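Skorow – building survey data of the Blackburn mill

Last update: 6th January

Summary

Skorow is a small set of survey files made for the reuse of an old mill building as offices. It contains the measured floor plans, the point cloud after cleaning, and the BIM model which we have drawn from them. The mill has 6 floors, and the survey has 1776 scan positions in total. Please read the part about known problems before you use any wall thickness.

What is in the folders

plans – one drawing per floor, in DWG and PDF
cloud – one E57 file per floor, thinned to a 6 mm grid
model – the Revit file and an IFC export
sheets – room names, door numbers and ceiling heights as CSV

How the model was made

The walls and columns were drawn by hand over the cloud. Windows are taken from 29 family types, named by Orach rules (material, width, year of change). Where the scanner could not see behind old machines, we copied the wall line from the floor below and gave it the status "assumed". The Skivura script compares the model with the cloud and writes the differences to a log. It must be run again after each change of the levels.

Known problems

The top floor is turned by a very small angle against the others. We have left it so, as the building itself may be like this – the June check did not give a clear answer. Ceiling heights in the stair tower are missing. In the IFC export some steel beams lose their material name.
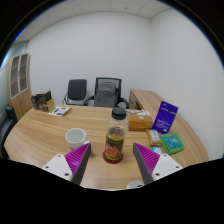
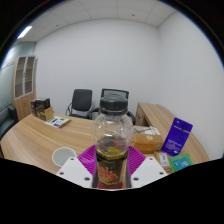 A bottle with a black screw cap, on the desk.

License and contact

Free for teaching and research, with the name of the data set mentioned. For other use please write first to Amber Kershaw, who keeps the model file. Corrections are welcome, best with the floor and the door number.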